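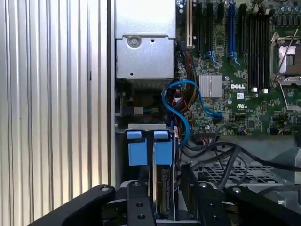
Talk notes – keeping family photos and papers alive

Start slowly, let people sit down. Ask who has a box of old pictures at home (hands up). Ask who has an old computer in a closet. Usually the same hands!

Open with the Gallardo story. My aunt's bakery, 3000 snapshots of birthday cakes, weddings and neighbors, and not one of them labeled. We spent a whole June at her kitchen table and it was the best month I'd had in years. She knew every face. She knew who had paid for their cake and who still hadn't.

Main point: talk to people while you sort. The names go first. A picture will sit in a shoebox for decades and still look fine, but the person who can tell you it's cousin Iker's christening may not be there next summer.

PAUSE – water.

Next bit, paper. Take out the staples and paper clips. Pencil on the back, never ballpoint. Keep letters with their envelopes, the postmark is often the only date you'll get. Show Viorica's recipe cards here and pass the copies around, they love these.

Then the digital part. Don't rush it, people get nervous.

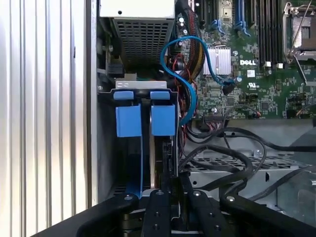

Inside a Dell desktop: the drive carrier with its blue release tabs.

Say that copying comes before tidying. Everything gets copied whole, mess and all, to 2 separate places, and one of those should be in a different house. Mine is at Begoñe's, hers is at mine. Then rename. Year first, then place, then people. I'm a bit evangelical about year first, sorry, it sorts so beautifully.

Handout has the 4 folder names I use. Usbridge group wanted a fifth for pets and I think they're right.

Part two – telling the story

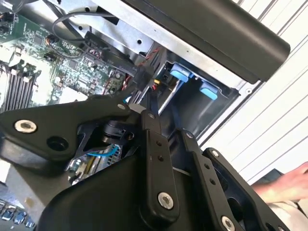 By Branwen Vaughan | 29/05/2021

Pick one picture and write 161 words about it. Odd number, I know – it was the length of the first one I ever finished, and it fits nicely on an index card. Read mine aloud (the ferry one, skip the second paragraph if time is short).

Give them ten minutes to write. Walk around, don't hover. Someone always says they can't write, so ask what they would tell a grandchild and have them put down exactly that.

Ask for readers. Aurelio has promised to go first if it's quiet.

Questions, then coffee. Sign-up sheet is by the door.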